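Packing notes, part two. Lunch trays again.

Sandwiches cut on the diagonal hold their filling better if they rest in something with a shallow side. Wicker works – air gets under the bread.

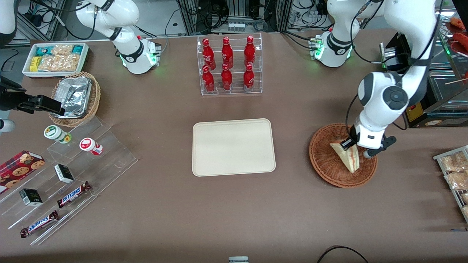 Tray dimensions matter more than tray color. Rounded corners wipe clean in one pass. Square ones need a brush.

Sauce goes on last. I keep bottles on a stepped stand so the back row stays readable.

Cost so far: 56 for baskets, 115 for trays. Next post covers foil.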